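Garside Quilted Bedspread, Double and King

By the Grellska web team
April 2023
14 shares | 2 comments

The Garside is a light quilted bedspread for year-round use. It goes over a duvet in winter and can be used on its own with a sheet when the nights are warmer. We have sold it since our first bed linen range and the pattern of stitching has stayed the same, though the filling was changed last year to one that dries faster.

The cover is cotton on both sides. The filling is polyester wadding, held in place by the quilting so that it does not gather at the bottom of the bed or bunch up in the corners. The edges are bound in the same cotton as the top. There are no tassels, buttons or ties.

Item number 2959 is the double and item number 721 is the king. The two sizes are made in the same weight. If you have a deep mattress, or if you like the bedspread to hang well down at the sides, we suggest ordering the king for a double bed. Please measure across the top of the made-up bed and down each side to where you want the edge to fall. Measuring the bed frame alone will give you a size that is too small.

Prints and colours

The Garside comes plain in white, stone and pale blue, and in a small number of floral prints. The prints are on the top side only, with a plain reverse. Colours on a screen vary a good deal, and we will post a fabric swatch free of charge if you are trying to match curtains or a painted wall. Swatches are cut from the current roll, so the part of the print you receive may not show every colour in it.

Pillow shams are sold separately. They are quilted in the same way and close with an overlap at the back. We no longer make the matching valance, and remaining stock has gone. 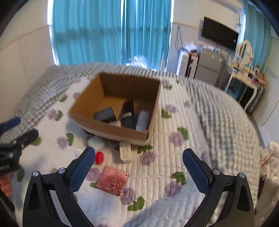
Washing

Wash at 40 degrees on a normal cycle with an ordinary liquid detergent. Powder can leave marks in the stitching lines if the machine is overloaded. The double fits most household machines. The king is bulkier when wet and you may prefer to take it to a launderette with a larger drum.

Do not use bleach, including on the white. Treat marks with a little detergent and cool water before washing. Tea and coffee should be dealt with the same day if possible.

The bedspread can be tumble dried on low. Take it out once during the cycle, shake it, and put it back in the other way round. On a line, hang it over two lengths of cord so that air can get between the layers. It must be fully dry before it is folded away. The wadding holds damp in the middle for longer than the cotton does, and a bedspread that feels dry on the outside may need another hour.

Ironing is not needed. The surface is meant to look slightly puckered after the first wash, and pressing it flattens the filling. Expect a small amount of shrinkage, most of it in the first wash. The sizes we give allow for this.

Storing

Fold it loosely and keep it in a cotton bag or a clean pillowcase. Vacuum bags are fine for moving house but we do not recommend them for a whole season, as the wadding can be slow to recover. If it has been squashed, a short spell in a cool tumble dryer will usually bring it back.

Which bedspread to choose

We make two quilted bedspreads and are often asked about the difference. The Garside is the lighter one. The Fletach is heavier, with a wool-mix filling and wider channels of stitching, and it cannot be machine washed. For a cold bedroom the Fletach is the better choice. For a spare room, a child's room or any bed that pets sleep on, we would go for the Garside every time.

Customers who want something without filling should look at the Grarkitz, a woven cotton throw. It is not quilted and has a short fringe on two ends.

Delivery and returns

Orders are sent by tracked courier, folded in a paper wrap inside a bag. Delivery to the mainland is free on this item. Offshore addresses are charged at cost and we will let you know the price before the order is sent.

Unwashed bedspreads can be returned within 30 days. Please keep the card label attached until you are sure of the size. We cannot take back a bedspread that has been washed or that has pet hair on it, unless there is a fault. Faults in the stitching are covered for two years from purchase. Send us a photograph of the area with your order number and we will either repair it or replace it.

Stock note: the king in stone is sold out and is due back in June. All other plain colours are available now in both sizes. Prints are made in smaller runs and are not always repeated, so if you need a pair for twin beds please order them together. We cannot guarantee that a second one bought later will come from the same dye batch.

2 comments

Is the reverse on the floral ones pure white or cream? Trying to match sheets.

Had the pale blue on our bed for three winters now and the binding is still sound. The king only just goes in our machine.

Share this page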